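Packing the Basket: A Conversation With Jiahui Liang

December 2021

Jiahui Liang has packed gift baskets at her dining table in Drelley for long enough that her family has stopped asking when they can have the table back. She started with baskets for neighbors, then took orders through a shop called Cenden, and last year she sent out 476 of them. She works alone on most days. Her sister Su helps when the orders pile up.

We talked while she worked, which is how she prefers it. She doesn't sit down much. Her first rule is that the basket and the box have to be thought about together.

"People buy a basket they like and then go looking for a box," she said. "Then they find out the handle sticks up four inches too high. I pick the box first. If I don't have a box for it, I don't buy the basket."

She gets her boxes flat from Fivcombe, a packaging supplier two towns over, and folds them as she needs them. Wicker comes from several places. She likes a plain honey color because it goes with anything, and she runs a hand along the inside before she uses one, feeling for ends that might snag a bag.

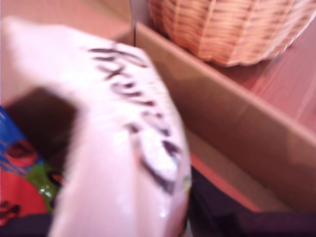

Does she pack the heavy things first?

"Heavy goes at the bottom and toward the middle," Liang said. "Jars, tins, anything with weight. If it's all on one side, the basket leans when you pick it up by the handle."

Bags of candy are harder. They slide, and they have no real shape of their own. She used to lay them flat and found that people couldn't see what they were getting. Now she stands them up at an angle near the rim and puts something stiff behind them, such as a card or a flat packet.

"You want the name on the bag to show," she said. "That's most of what makes a basket look full. You can have ten things in there, and if they're all lying down it looks like three."

She is less strict about what goes in. Some customers send a list. Others give her an amount and tell her to choose. She has packed baskets of baking supplies, baskets for new parents and one that was nothing but hot sauce. Everyday goods come up more than I expected. One regular customer orders paper towels and dish soap with a few sweets on top, for a son who has moved into his first apartment.

"He needs the paper towels," she said. "The chocolate is so he doesn't mind getting paper towels."

Chocolate eggs are a steady item in the spring, and she will use them at other times if a customer asks. She keeps chocolate away from the window and won't ship it at all once the warm weather sets in, normally in May. Local customers can still come and pick theirs up.

The table is the other thing she has opinions about. She keeps boxes on one side and the basket on the other, with the goods at the back where she can reach over for them. She tried it with the goods in front and kept knocking them with her elbows. Anything that isn't part of the order is supposed to be somewhere else, though she admits that it's a family table and things drift onto it.

"Mail, magazines, somebody's homework," she said. "I push it back and keep going."
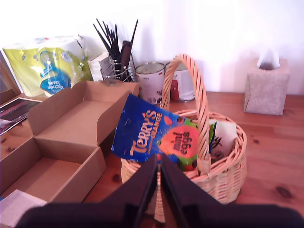

Dividers, filler and the trip to the door

Liang likes a box with a divider for anything that isn't going in the basket itself. Two compartments are enough for her. Smaller sections look neat when they're empty, she said, but most groceries won't fit in them.

For filler she uses plain paper, crumpled and then opened out again. She gave up on shredded paper after a customer told her she was still finding it in the carpet months later. Cellophane she uses only when asked.

Before closing a box she picks it up and tilts it gently each way – if she hears something move, she opens it and adds paper. Then the flaps go down, with one strip of tape along the seam and one across each end.

Her busiest stretch is still ahead of her. She had 102 orders waiting on the day we spoke, and Su was due after lunch to start folding boxes.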